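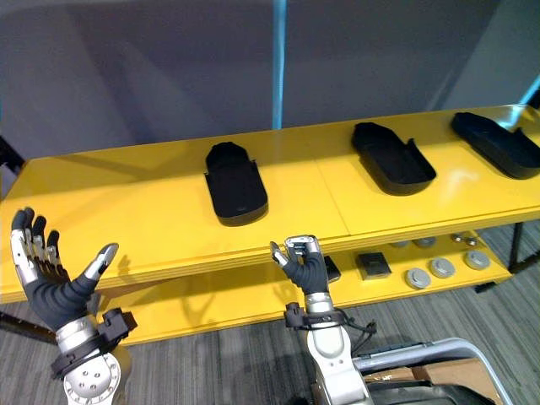
You just haven't tried the right pair yet, wrote a reader under my March post, and give them six weeks before you complain. I've had that comment in one form or another ever since I started grumbling about insoles, and I'd like to know who came up with six weeks. It was six weeks for my mattress too. It was six weeks for the pillow with the dent in it. Six weeks is also how long it takes most sore feet to calm down if you leave them alone and stop walking the Stumton loop in old sneakers, so you can see my problem.

For anyone who missed the last post: my left heel hurts in the morning. First steps out of bed, mostly, and then again if I've been sitting too long. It's a very ordinary complaint and I've had it on and off for years. What's changed is that everybody now wants to sell me something for it.

The Skanda store in Grostport has a pad you stand on in your socks. It thinks for a bit and then shows you your own feet in red and green and blue. My arches, according to the pad, are "collapsing." That's a strong word to use on a person who came in for laces. The young man running it was perfectly nice, and he walked me straight from the colors to the Barua insoles, which cost $173. I asked him if anyone ever stands on the pad and gets told their feet are fine. He said everyone's feet are different. I know. I asked a different question.

I came back a couple of weeks later, in the evening instead of the morning, and stood on it again. This time my right foot was the bad one. Same socks. The recommendation was the same too, down to the model. I can think of reasons a foot would read differently at the end of the day, and I'm willing to believe the pad measures something. I just don't see what the measuring has to do with the selling if you end up at the same box either way.

So then I did what everyone does and went to read the reviews. There are 2413 of them on the Barua page and the average is very high. I read far more than I should have. What struck me is how many were written on the first or second day. "Just put these in and wow." Wow what? New socks feel good on the first day. A person who has just spent that much on two pieces of foam has every reason to feel something, and I include myself in that, because yes, I bought them.

They're okay. They make my good shoes too tight, so I only wear them in the bad ones. The heel hurt less in April, and I was all ready to write a grudging apology here, until I remembered that I'd also started doing the calf stretch on the bottom stair, and that I'd quit the Stumton loop because of the mud. Three things changed at once. If I wanted to know which one did it, I went about it like a fool. The stretch was free, by the way.

A few of you will say that your insoles changed your life, and I'm not going to argue with your feet. If a podiatrist looked at you and had something made, that's a different purchase from mine and you can skip all of this. I'm talking about the stuff on the rack, next to the spray that keeps your boots from getting wet (it doesn't).

What I'd like to see is dull. Take a bunch of people with sore heels, give half of them the expensive ones and half of them some cheap foam in the same cover, and don't tell them which. The Barua leaflet says "tested," with no mention of against what. I wrote to ask. I got a friendly reply with a discount code for a second pair.

To the reader with the six weeks: I'm past it now, and I'm at the point of taking them out to see if anything happens. I'll keep doing the stretch and I'll stay off the loop. If the heel gets worse I'll say so here, and the code is good until the end of the month.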